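Home › Papers › Clothing and Household Life

6/23/24 | By Efua Tetteh

We use cookies to remember your settings and to count visits to this page. Accept all | Manage choices

4. Where outer garments rest between wears

4.1 Background to this part of the study

The earlier sections of this paper dealt with how households in Cundthorpe buy, wash and finally part with their coats and jackets. This section turns to the hours in which an outer garment is neither worn nor put away. Storage in the strict sense, meaning a wardrobe, a cupboard or a labelled box, has received a fair amount of attention in writing on the home. The in-between state has received much less. A jacket that will be needed again before evening is seldom treated in the same manner as one that is finished with for the season, and the places where it is left have an effect on how long it lasts and how often it is washed.

The term "resting place" is used throughout for any surface or fixture on which a garment is left for less than a day with the intention of wearing it again. Hooks, banisters, chair backs, beds, car seats and floors all fall within the term. Tumble dryers and washing baskets do not, as a garment placed in either has entered the laundry cycle described in Section 3.

4.2 Method

Households were recruited through the Brevow housing survey and were asked to keep a paper diary during June. A total of 655 diary entries were judged complete enough to use. An entry was treated as complete when it named the garment, the room, the surface and the time at which the garment was next picked up. Entries that gave only a room were set aside and are not discussed further.

The diary was followed by interviews in 34 homes. Each interview took place in the home itself and included a walk from the front door to the room in which outdoor clothing was most often left. Interviewers were told not to suggest that any resting place was better than another. Where a respondent asked for advice on care, the question was written down and answered by letter after the fieldwork had closed.

4.3 Findings on beds as resting places

Beds were named more often than had been expected from the pilot work in Ukon. Respondents tended to describe the bed as a place of passage. Clothing was put there while a bag was emptied, while a child was changed or while a telephone call was taken, and it then stayed longer than had been intended. Several respondents drew a line between a made bed and an unmade one. A made bed, with its cover pulled up, was spoken of almost as a table. Few were willing to leave a coat directly on sheets or pillows, and those who did so said that they would not do it with a garment that had been worn on public transport.

The manner of leaving the garment also differed. Shirts and knitwear were more likely to be laid flat or folded once. Jackets were put down as they came off the arms, with the hood doubled under or over itself and the front left to crease (Figure 4).

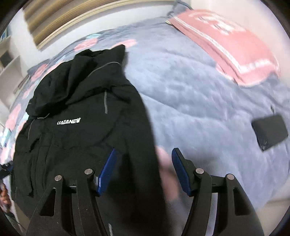 CLOTHING CARE / HOME

Figure 4. A black hooded jacket with thin grey piping, left crumpled on a quilted bed cover.

Hooded garments raise a particular point. A hood adds bulk at the neck and makes a jacket awkward to fold, and many respondents said that they had given up trying. One described the hood of her work jacket as "the part that decides where the rest of it goes". Hoods were also the most common reason given for avoiding hangers, the weight of the fabric being said to pull the collar backwards. Hooks were preferred, although a hook placed under the hood lining was reported to leave a mark over time.

4.4 Consequences for washing

The resting place had a clear bearing on decisions about washing. Garments left on hooks were judged by sight and smell when they were next picked up. Garments left on beds were more often judged by how creased they looked, and creasing was sometimes taken as a sign that washing was due. This is of some concern for padded and coated fabrics, for which makers commonly advise infrequent washing. The care leaflet drafted with Bilyk for the second stage of the project will therefore deal with creasing and soiling under separate headings.

4.5 Limits of the diary

The diary relied on respondents noticing their own habits, and it is likely that very short rests were missed. It was also kept in summer, when heavier coats were already in storage. A winter round would be expected to bring in more wet clothing, and with it radiators and bath rails, neither of which appeared often enough in the present entries to be treated here. Floors may be under-reported for a different reason: in interview, respondents mentioned them more freely once the written part was over. The wording of the floor question has been changed for the next round, and the revised form is given in Appendix B.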